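3.2 Garnish, candle and ground

The second group of stimuli covers small single-portion desserts served with a candle. We treated the dessert, its plate or stand, and the surface underneath as one arrangement, because earlier ratings in the Greltis pilot showed that the ground color changed the judged sweetness of pale desserts more than the choice of garnish did. Display models and baked items were both admitted. The two were not separated in the ratings, and participants were not told which they were viewing.

From an initial pool of 4,000 views, 2,218 were retained. Views were dropped when the dessert could not be identified at the display size used in the sessions, or when two views differed only in exposure. Each retained view was coded for ground color, vessel, surface pattern of the dessert, garnish and candle state. Garnish was coded using 11 categories. Berries and leaves were kept apart even where they touched, and cream was coded as a garnish only when it formed a separate mound on the plate or on the dessert. Cream that covered the dessert as a coating was coded under surface pattern.

Candle state had four values: absent, present and unlit, lit, and undecidable. The last value was needed for close views in which the wick fell outside the picture. A blackened wick without a visible flame was coded as unlit. We did not attempt to code burn time – candle length varied between suppliers, and a short candle is not evidence of a long burn.

Figure 3 gives three views from the yellow-ground condition. The dessert has a marbled surface in white and pink, a pattern that caused more coder disagreement than any other. Two coders recorded it as a glaze and one as a sauce over cream. We resolved this by merging both labels into a single value, "marbled," which makes no claim about how the pattern was produced. 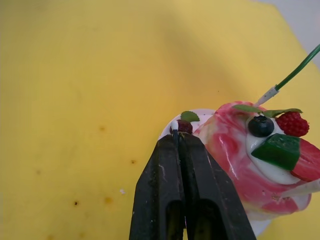
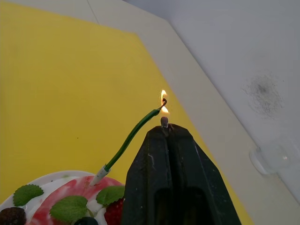
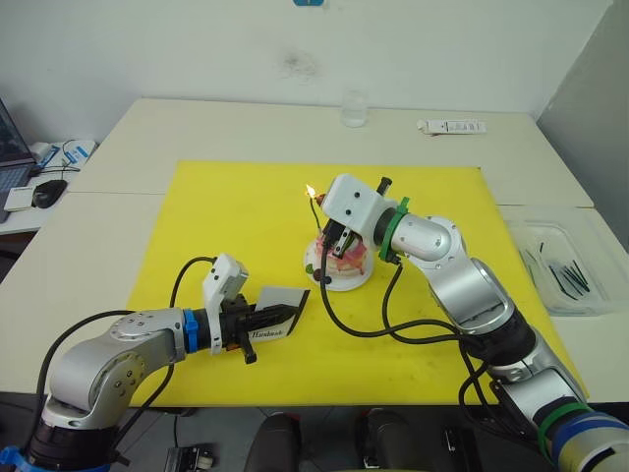

Figure 3. Yellow-ground condition. First: dark red berry on a dollop of cream at the edge of the plate, with one leaf. Second: lit green candle, mint leaves and strawberry. Third: dessert with lit candle on a white stand, wide view.

Close views and wide views serve different purposes in the analysis. In the first view the berry, the cream and the leaf can be coded separately, but candle state is undecidable. The second allows the candle to be coded as lit and gives the holder as a further item. Its green shaft is close in hue to the mint, and for this reason candle color was entered as a covariate in the garnish model. The wide view carries the ground: the yellow board occupies a large area, and the flame is a small bright region over the dessert. Raters who saw only wide views mentioned the candle early in their free descriptions and seldom mentioned leaves.

Berries were coded by color and surface texture and not by species. Raspberries and blackberries are easily confused when dark, and the distinction had no bearing on the ratings. Strawberries were the exception, being recognizable in nearly all views from the seeds.

Coding was carried out with the Plisora annotation form, modified by Virgil Vlad to allow more than one garnish per view. Coders worked in blocks of 8 views with a pause between blocks. Disagreements were listed at the end of each block and settled by discussion on Friday of the same week. Items still open after discussion were set to undecidable and excluded from the garnish model, but they were kept for the analysis of ground color in Section 4.1.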